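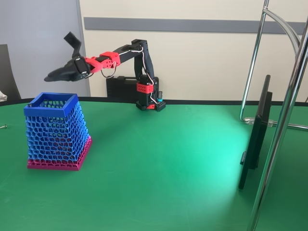 Ticket opened by Reet Lapiņa, Feb 4, 2023. The arm on the green table stops partway through the open day demo, and it has to run for the Iltberg visitors. The routine is simple: pick up a small part, lift, swing over the honeycomb basket, let go. It gets through the pick and the lift, then holds with the jaws wide open and won't take the next command. The cables loop loosely between the joints, so I checked those first. All plugs are seated.

Priority: high. Visitors come through in 2 groups.

Reet Lapiņa
Power cycled the controller. Ran fine for some 400 seconds, then the same stop. Log gives "gripper no reply" each time.

Tuncay Saraç
Which build of Hallow is on the demo laptop? The one from June had a short timeout on the gripper servo.

Reet Lapiņa
It's the June build. I didn't know there was a newer one.

Tuncay Saraç
Install the current one from the Griritz share. Timeout is in the arm settings, default is now 74 ms. Leave it there. Also turn the wrist by hand with the power off and watch the servo lead — if it pulls tight at either end, give it more slack at the red housing.

Reet Lapiņa
Updated. Lead was pulling tight with the wrist turned all the way left. Moved the tie back and tried again. 2 full runs of the demo, no stop.

Arlo Holloway
I'm doing the talk for the first group. Can I still pause it between cycles with the space bar?

Tuncay Saraç
Yes, same key. Wait for the arm to finish its move before you press it.

Status: waiting. Reet to close after the second group.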